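Home News Borrowing Collections Visit Contact

Changes to Toy Lending at the Wustent Public Library

The Wustent Public Library will introduce revised terms for its toy lending collection on Tue 4 November. The changes affect the length of loans, the way sets are checked at return, and the charges that apply when a set comes back incomplete. They apply at the main library and at the Stollent and Karakaya branches.

The toy collection began as a single cabinet of donated puzzles in the children's room at Stollent. It now holds 400 sets, and 222 households borrowed from it during the last lending year. Demand is strongest for items meant for children under school age: stacking and sorting toys, simple instruments, wooden trains, and play food. These are also the items most likely to come back with a part missing. A set with a part missing cannot go directly to the next family, and under the present terms many sets have spent longer on the repair shelf than they have in homes.

The library reviewed its terms over the summer and invited comments in July through a short form, available on paper at all service desks and online. Staff read every form that was returned. The three matters raised most often were the length of the loan, the charge for lost parts, and the difficulty of knowing what a set was supposed to contain in the first place.

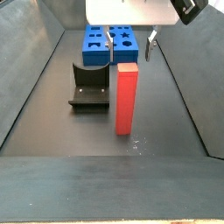
The charge was what kept our family away, one reply to the form read. We lost a single piece under a car seat and were asked to pay for the whole set, and after that it felt safer to borrow books. If the library would charge for the piece and let us keep looking for it, we would come back. I would also like to be told how many parts there should be before I leave the building, so that I am not blamed for something lost by the last borrower.

Several other replies made the same point in different words, and the library has accepted it. Under the new terms, no household will be charged for a complete set when only one part is missing, unless the set cannot be used without that part and no replacement can be obtained. In all other cases the charge will be limited to the cost of the replacement part. If the part is found and returned before the end of the lending year, the charge will be refunded in full to the card on which the set was borrowed.

Loan periods

The standard loan for toys will be extended to three weeks, the same as for picture books, so that families may return everything on one visit. A loan may be renewed once if no other household has placed a hold. Large items, including the play kitchens and the ride-on toys, may not be renewed. Overdue notices will continue to be sent by the method chosen on the borrower's account. No daily fines are charged on toys, and this will not change.

Households may have up to nine toy sets on loan at one time across all cards at the same address. Child care providers and playgroups registered with the library may request a higher limit at the Wustent service desk. Requests will be considered according to the size of the group and the sets available that season.

Contents cards

Each set will carry a contents card attached to the inside of its bag or box. The card will show the name of the set, its catalog number, a list of parts, and the recommended age. The same information will appear in Skivar, the library's online catalog, where borrowers may look at it before placing a hold. Staff at Karakaya have been testing the cards since the spring and have reported that returns are processed more quickly when the family has already compared the contents with the list at home.

Borrowers are asked to check the contents with a staff member at the time of checkout whenever the desk is not busy. When this is not possible, a missing part may be reported by telephone or e-mail until the end of the next open day, and the borrower's record will be marked accordingly. A household that reports a gap within that time will not be held responsible for it. 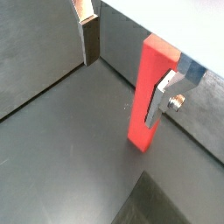

Loose parts handed in without their set have long been a difficulty for all three locations. They are found in book bags, in strollers, in the return slot, and occasionally in the pockets of coats left behind after story time. Until now each branch has kept its own drawer, and a part surrendered in Stollent had little chance of being matched to a set in Wustent. Shape alone is often of limited help, and a flat, elongated bar with square-cut edges, such as the red one, could plausibly be claimed by any number of building and sorting toys. For this reason, loose parts will now be photographed, entered in Skivar under the heading "Found Parts," and sent to Wustent with the weekly delivery. Borrowers who are searching for a part are encouraged to consult that heading before paying a charge.

Parts not matched by the end of the lending year will be offered to the craft program, provided they are clean and in sound condition. Parts that are cracked or splintered will be discarded at once.

Cleaning and safety

Every set is cleaned by staff between loans. Families are not expected to wash toys before returning them, although they are asked to wipe away food and to make sure that fabric items are dry. Toys should not be placed in a dishwasher. Strong cleaning products should also be avoided, as they may leave a residue or damage printed surfaces. Should a toy be exposed to illness in the home, the library asks only that a note be placed in the bag. There is no charge, and the set will be set aside for additional cleaning.

The recommended age on the contents card follows the guidance supplied by the maker. Adults remain responsible for deciding whether a toy is suitable for the children in their care, particularly where brothers and sisters of different ages play together. Sets containing small parts will be marked with a yellow label. Battery-operated toys will be lent without batteries.

Donations

The library is grateful for the many offers of toys it has received this year. Storage at Stollent is at present full, and donations can be accepted only at the Wustent and Karakaya locations, by appointment. Sets should be complete and should carry the maker's name. Soft toys, homemade toys, and toys with magnets cannot be accepted.

Items already on loan when the new terms take effect will keep their present due dates, and may be renewed under the new rule if no hold has been placed. Charges now outstanding for incomplete sets will be reviewed by staff without any need for the household to apply, and borrowers will be notified by mail of any reduction. Printed copies of the full terms are available at every service desk and may be requested in large type.

Contact: Children's Services, Wustent Public Library | Copyright Wustent Public Library. All rights reserved. | Back to top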